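Two-slot toaster - one slot browns far more than the other, and where do I put the thing?
Asked in Kitchen & Small Appliances, Soncombe Community Help
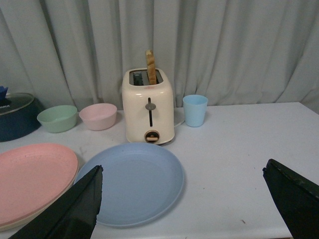
Cream two-slot toaster, one slice up in the right-hand slot

Moved into a small flat in September, kitchen is basically one white table and a curtain. Toaster is a cream two-slot one, lever and a round dial on the front, second hand. Two questions.

1. If I do a single slice it comes out nice one side, pale the other. Right slot seems better than the left. Is it on its way out or is that normal?

2. It lives at the back of the table near the curtain as thats where the lead reaches. Plates, bowls and pan all have to fit on there as well. My sister says the curtain is a fire risk, I think she's fussing. Is she right?

Don't want to spend more than 30 quid if it needs replacing. Thanks in advance

3 answers

Answer from gromport_gran (accepted)
Your sister is right, sorry. Toast can catch if it gets stuck down, and a curtain hanging behind is the last thing you want. Bring the toaster well forward before you switch on, or tie the curtain right back out of the way. Nothing hanging over the top either - shelves, tea towels, kitchen roll. Stay in the room while it's on and pull the plug after.

On the browning - pretty normal. A lot of two-slot ones heat unevenly with one slice in. Look for a mark by one of the slots saying "one slice" or similar, some have it and some don't. If there isn't one just use whichever side does it best. Turn the slice round and give it another short go if it bothers you.

Also empty the crumbs. Unplug, let it go cold, slide the tray out if it's got one, otherwise upside down over the bin and a gentle shake. Never a knife down there.

Answer from tablefor2
Had the same with a Semach, one side went pale and then one morning stopped altogther. Element had gone. So check yours with both slots empty, lever down for a few seconds, look in from a safe distance - every element should glow. If one stays dark bin it (the recycling point takes small electricals). Not worth a repair, and second hand you've no idea how old it is.

For space - stack the plates, put the bowls inside each other and stand the cup in the top one. Pan can go on the hob if you've got one. Frees up loads. Plastic stuff shouldn't be right up against the toaster while its going btw, sides get hot.

Answer from cheng_lane_80
just use the grill

Comments (2)
Asker: all glowing! left one a bit dimmer maybe. Curtain now tied back, sister told, she is unbearable
gromport_gran: Good. Keep an eye on that dim one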